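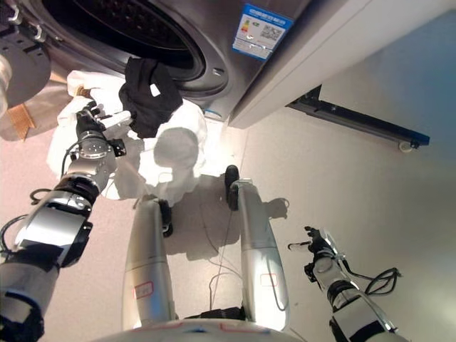 Teaching the Skandano kit to load a front-loader

Laundry is my favourite first job for the Skandano two-arm kit. Cloth never lies the same way twice — brilliant practice for you and the robot!

Start with the washer door fully open and the clothes on the floor right beneath it. Sit the robot facing the machine, legs forward, and check the wrist cables have enough slack for a full reach.

Load program 304 from the Flavon menu and set the grip timer to 2000 milliseconds. Begin with dark clothes on a pale floor, as the contrast makes them much easier to pick out. One arm does the reaching. Park the other well clear of the laundry.

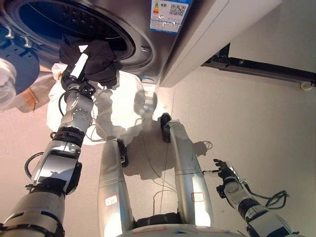
Words and testing: the Bustamante workshop, Fumville
Filed under: Home robots, Skandano

Bring the garment up to the lower rim and feed it in a fold at a time. A hanging sleeve is fine, just nudge it over with the next push. Keep any laundry bag low, under the wrist.

If you see error 2043, the fingers have closed on nothing. Lower the wrist a touch and try again. I love this bit — small changes to the angle make a huge difference, so save each one you like under its own name.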